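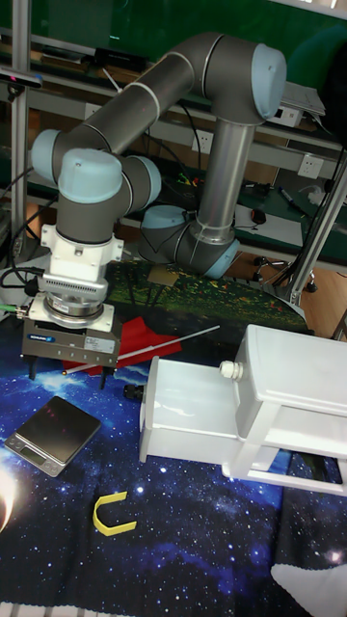

Loyalty stamps at the Bakilana late opening – do they count in every shop?

Stella Kimaro
October 2018
Hi all, picked up a stamp card in Premano when I bought some candles. Card says 32 stamps for a full one but doesnt say if you can get them all in the same place or has to be different shops. Also is it one stamp per visit or per tenner spent? Want to get mine in before the draw. Mum has one too, can we put ours together?

Lutfa Gazi
Different shops, max two stamps from each. One per visit, any spend – even a birthday card. Did it last year, handed mine in at the till in Urnosari and they stapled my phone number to it. No joining cards up sorry, one name per card. Top prize was a £100 voucher, then a few smaller ones. You have to spend it by end of January, so dont stick it in a drawer like my sister.

mitotik_regular
think its per tenner now?? they did that in Mitotik anyway, I spent £80 and got eight. might of been them being nice. ask at the till

Lutfa Gazi
Just rang Premano – still one per visit. Mitotik do their own seperate card, blue one, nothing to do with the draw. Cards in by closing on the late night.

Stella Kimaro
Ah brilliant, thanks. Off to buy a lot of birthday cards then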